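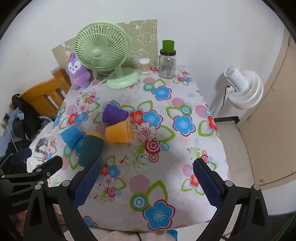
3.2 The cloth, the cups and the things left lying

When we began visiting households in Trarby and Javimcombe we had expected the tablecloth to be the easy part of the study. Most of our attention, and most of the first version of the interview guide, was given over to the dishes and the order in which they leave the table after a meal. The cloth was going to be a line on the form, plain or patterned, and then we would move on. By the end of March we had rewritten that part of the form twice, and the cloth had grown into a page of its own.

The trouble (a happy trouble, looking back) was that people kept talking about it. In all 14 households the question of what was on the table led sooner or later to the question of what was under it. One woman in Trarby went to a drawer in the middle of her interview and brought out every cloth she owned, the good ones and the everyday ones and one that she said was only for cutting out sewing patterns, and laid them over the backs of the chairs so that we could compare. She was quite firm that things look untidy sooner on a plain cloth than on a busy one. A cup out of place on white linen, she told us, shouts at you, while the same cup on a cloth full of flowers can lie there until bedtime.

We heard versions of that remark often enough to take it seriously, and it shaped how we describe the tables in the rest of the paper. Following the distinction drawn in the Villanueva interviews, we call a cloth quiet when it is white or one color throughout, and busy when the printed figures are large and of several kinds. The white floral cloth in Figure 2 is a good case of the second sort, and a rather cheerful one. Its print mixes big flowers and leaves with ringed circles and green scrolling tendrils, and there is even a little red bird in among them. The circles matter more for our purposes than the flowers do. Several of our participants mentioned that round printed shapes of this kind are the ones they mistake, at a glance from the doorway, for a saucer or a lid.

The color of the dishes works together with the print, and we found it hard to write about one without the other. Plastic cups in strong colors are found in nearly every kitchen we visited, most often where there are children, and they are bought in mixed sets, so that a table is rarely laid with cups that match. Figure 2 has 3 of them lying on the cloth, one purple, one orange-yellow and one bright blue, along with a dark teal bottle that has an orange-yellow band at one end. There are red and blue flowers in the print as well, and it is easy to see how a person clearing up in poor light, with one eye on the stove, might let a blue cup go by. The bottle is a different matter. Nothing we recorded in any of the prints had the same long, straight-sided shape, and in the interviews bottles were hardly ever named as things that get overlooked.

We should say something here about cups on their sides, which took up more of our coding time than any of us would have guessed. A standing cup is read by nearly everyone as still in use. People will ask before they take it, or lift it to see what is left, or move it a little way off and come back to it later. A cup lying down is read as finished, and it may be picked up by whoever is passing. Two participants in Javimcombe told us that they lay a cup over on purpose when they are done with it, as a sort of signal to the rest of the family, and one of them was surprised to hear that this was not done everywhere. For that reason the coding sheet has separate entries for standing cups and for cups on their sides, and for the latter we also noted which way the open end was turned. In Figure 2, for instance, the purple cup has its wide end to the left and the orange-yellow one has its mouth to the right.

Which way the mouth points turned out to be of interest chiefly in connection with stacking. People who stack their cups before carrying them to the sink (we called them gatherers, and the name stuck) tend to reach first for a cup whose base they can take hold of easily, and then to slide it into the next one. Carriers, who take the cups over singly or one in each hand, showed no such preference that we could find. Whether the difference would hold up with heavier cups, or with glass, is something we can't say from our material. None of the gatherers was willing to stack glass at all, and a couple of them seemed a little shocked at being asked.

The written notes from both towns were typed up and pooled with the comments from the Amell diary sheets, which gave us 3000 separate entries about objects on tables. An entry could be as short as "cup, side, by bread board" or could run on for half a page, and we kept the longer ones whole wherever we could. They are full of small matters that the coding sheet has no place for — a stain that someone always covers with the same bowl, a corner of the cloth where the hem has come down, the end of the table that catches the crumbs. We return to these in Section 4, where the order of clearing is taken up household by household.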